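About Drultumeo

Drultumeo helps small manufacturers, commercial kitchens and training colleges plan and budget for automation equipment. We don't build robots and we don't sell them. We work out what a site needs, what it will cost to buy and run, and in what order the money should be spent.

The company began as a purchasing desk inside Plullel, a packaging firm that was replacing its hand-packing lines. Other firms started asking for the spreadsheets, and after a while it made sense to set up on our own. We now work from 2 offices and keep a workshop where tasks are tried out before a client commits to anything.

What we do

Most first-time buyers price the arm and forget the rest. A typical budget from us has 32 lines. The arm is one of them. The others include grippers and spare fingers, mounting rails, stands, cabling, floor marking, operator training, software renewals and the hours your own staff will put in. We mark each line as one-time or yearly, and we show which ones can wait until the next budget year.

Workshop trials

Before we recommend a gripper, we try the job by hand with hand-held versions. It is a cheap way to find out whether a task suits two fingers, how much bench space it takes and where the cables will run. Kitchen clients usually ask about plates, trays and knives, so those come up often. Clients are welcome to attend, and the notes go into the planning file whether or not the project goes ahead.

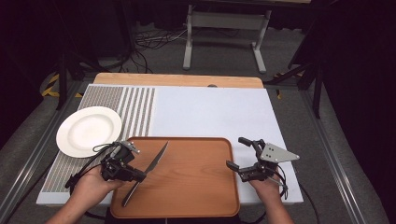
How we charge

A planning study costs $3,000 and takes 3 weeks. It covers a site visit, a workshop trial, the full budget and a purchase schedule. Extra sites are quoted separately. We take no commission from suppliers, and if a supplier offers a discount it goes straight to the client.

Tools we use

Manole is our budgeting template. Every client gets a copy to keep and can change it without asking us. Sultov is the checklist we use for site visits, covering power, floor loading, door widths and network access. It was last revised in August, when we added a section on storage for spare parts.

Working with us

Send us a short description of the task, the floor space you have and the year you expect to spend the money. A rough sketch is fine. We will tell you whether a study is worth paying for, and if a better bench or a second shift would do the job for less, we will say so.

Studies for the new year can be booked from Mon 4 December.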